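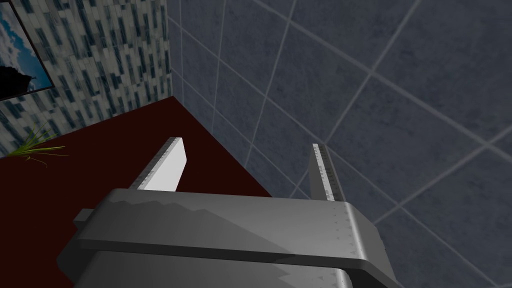
About us

Trasa is a small language school in Grarumham. We teach English to adults who already live and work here, and we also teach Italian and Portuguese to people who want to learn them for family, for travel or only for pleasure.

The school was opened by two teachers who met on an evening course at Asante, the adult college near the river. Both of us had come to this country as grown-up people, and both of us remembered very well how it feels to understand the lesson in the classroom and then to understand nothing at the bus stop. We wanted to make a school where the bus stop comes first.

How we teach

Our groups have from 4 to 8 students. If fewer than four people sign up, we ask you to wait for the next start or we offer you a place in a neighbouring level. Each lesson lasts two hours with a short pause for tea. We do not follow one book from the first page to the last. The teacher prepares texts from daily life: a letter from the dentist, a rental contract, the notice on the door of the post office, a message from the school of your child.

We speak a lot in the lessons. Grammar is explained when it is needed, on the board, with enough time to copy it. Homework is short and it is always corrected by hand.
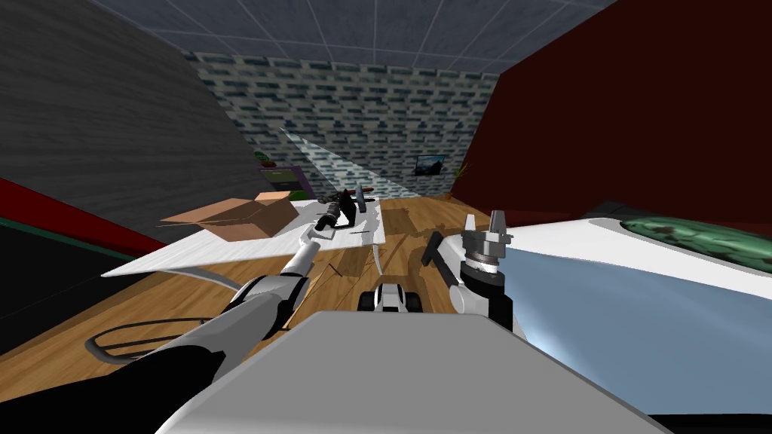 A course takes six weeks. After it you can stop, repeat the same level for half of the price, or go on to the next one. Many students make a break in the summer and come back in September, and their place in the level is kept for them.

Before the first course we invite every new student for a conversation. It is free and it is not a test. We ask what you have learned before, what you need the language for and which hours are possible for you. Please bring your old certificates if you have them, but it is no problem if they are lost.

The conversation table

On Wednesday evening we hold an open table at the Gornesine café, two streets from the school. You do not have to be our student to come. One end of the table speaks English and the other end speaks Italian, and in the middle it is usually a mixture. You pay only for what you drink.

Our teachers

All our teachers have a diploma in teaching languages to adults, and all of them have learned at least one foreign language after the age of twenty. This second point is important for us. A person who has searched for a word in front of a full shop is more patient when a student is searching for it.

Where to find us

The school is on the first floor, above the shoe repair shop. The entrance is from the yard and the bell has our name on it. There is no lift, so if the stairs are difficult for you, please tell us when you register and we will arrange your group in the ground floor room of the library.

The office is open in the mornings. In the afternoon we are teaching and cannot always answer the telephone, but we write back to every message on the next working day.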